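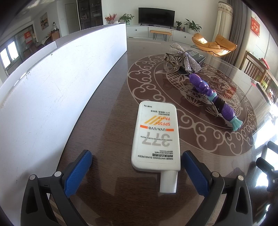 Quiénes somos

Pundar es una escuela de formación en estética y cuidado de la piel. Damos clases presenciales a personas que quieren trabajar en cabina, en tienda o por cuenta propia, y a profesionales en activo que necesitan ponerse al día en alguna materia concreta. Somos un centro privado y pequeño, con un solo local y grupos reducidos.

Historia

La escuela empezó como un taller de tardes dentro de la perfumería Salletti, en la planta de arriba, donde antes se guardaba el género. Freya Hollis, que entonces llevaba el mostrador, daba allí clases de limpieza facial a las dependientas de la casa y a alguna clienta que lo pedía. Cuando la perfumería cerró, Freya alquiló el local de al lado junto con Dennis Ashworth, que venía de la formación profesional y se ocupó de preparar los programas y los horarios. El nombre de Pundar es de esa época.

Durante los primeros cursos solo se impartía el programa básico. El de maquillaje llegó después, y el de asesoramiento en dermocosmética es el más reciente. También hubo un curso de manicura que dejamos de ofrecer por falta de espacio; quien nos pregunte por él recibirá la dirección de otros centros de la zona.

El local

Estamos en la calle Bloxham, en un bajo con entrada directa desde la acera. Hay 3 aulas: una de teoría y dos de prácticas, con camillas, lavacabezas y tomas de agua. En total son 400 metros cuadrados, contando el almacén y la recepción. El vestuario tiene taquillas, pero el candado lo trae cada alumno.

La biblioteca se encuentra al fondo del pasillo y abre en el mismo horario que la secretaría. Los libros se prestan por dos semanas, salvo los manuales de química cosmética, que se consultan en sala. El catálogo está en papel y se actualiza cada trimestre.

Qué enseñamos

El programa básico dura un curso completo y cubre anatomía de la piel, higiene y desinfección del material, limpieza facial, depilación y atención al cliente. No se exige experiencia previa. La parte práctica se hace primero entre compañeros y, a partir del segundo trimestre, con modelos externos que se apuntan en recepción.

El programa de maquillaje es de media jornada. Se trabaja el maquillaje de día, de novia y de fotografía, además de la corrección de manchas y cicatrices. El maletín no va incluido en la matrícula. En secretaría damos una lista de lo necesario, sin obligar a comprar en ninguna tienda determinada.

El programa de asesoramiento en dermocosmética está pensado para personal de farmacia y perfumería. Se enseña a leer etiquetas y listas de ingredientes, a distinguir tipos de filtro solar, a explicar qué significan las siglas SPF y PA y a saber cuándo hay que enviar al cliente al médico. Ningún profesor de la escuela hace diagnósticos, y pedimos a los alumnos que tampoco los hagan.

Todos los programas terminan con un examen escrito y otro práctico. Quien suspende uno de los dos puede repetirlo en la convocatoria siguiente sin pagar de nuevo.

El equipo

Freya Hollis dirige la escuela y sigue dando las clases de limpieza facial. Dennis Ashworth es jefe de estudios. A él hay que dirigirse para convalidaciones, cambios de grupo y justificantes de asistencia.

Haruto Ueda enseña química cosmética e imparte casi todo el programa de asesoramiento. Trabajó en control de calidad en los laboratorios Weren antes de dedicarse a la enseñanza. Jordan Oakley se encarga de maquillaje y organiza las sesiones con modelos.

Lionel Rudd atiende la secretaría. Contesta al teléfono y al correo, tramita las matrículas y lleva la bolsa de trabajo, en la que publicamos las ofertas que nos mandan los establecimientos. La escuela no cobra por ese servicio ni interviene en los contratos.

Asistencia y normas

La asistencia es obligatoria. Se admiten faltas justificadas hasta un máximo de 4 por trimestre en las asignaturas prácticas. En las aulas se lleva bata blanca, pelo recogido y uñas cortas. No se puede comer en las aulas de prácticas. Los productos de la escuela no salen del edificio, y los que cada alumno traiga de casa deben conservar su etiqueta original.

Matrícula

El plazo ordinario se abre en verano para los grupos de otoño. Si quedan plazas, hay una segunda entrada en enero para el programa de maquillaje y el de asesoramiento, pero no para el básico. La reserva se hace con una señal que se descuenta del primer recibo. El pago puede ser único o mensual.

Para inscribirse hacen falta el documento de identidad, dos fotografías de carné y, en el caso de los menores, la autorización firmada de los padres o tutores. Los alumnos con alergias conocidas a cosméticos o a látex deben indicarlo en el impreso.

Visitas

Se puede visitar la escuela con cita previa, siempre fuera del horario de exámenes. La visita la hace Lionel o, si él no está, alguno de los profesores. Las tarifas vigentes se entregan en mano o se envían por correo a quien las pida.

Página actualizada el 12-08-2019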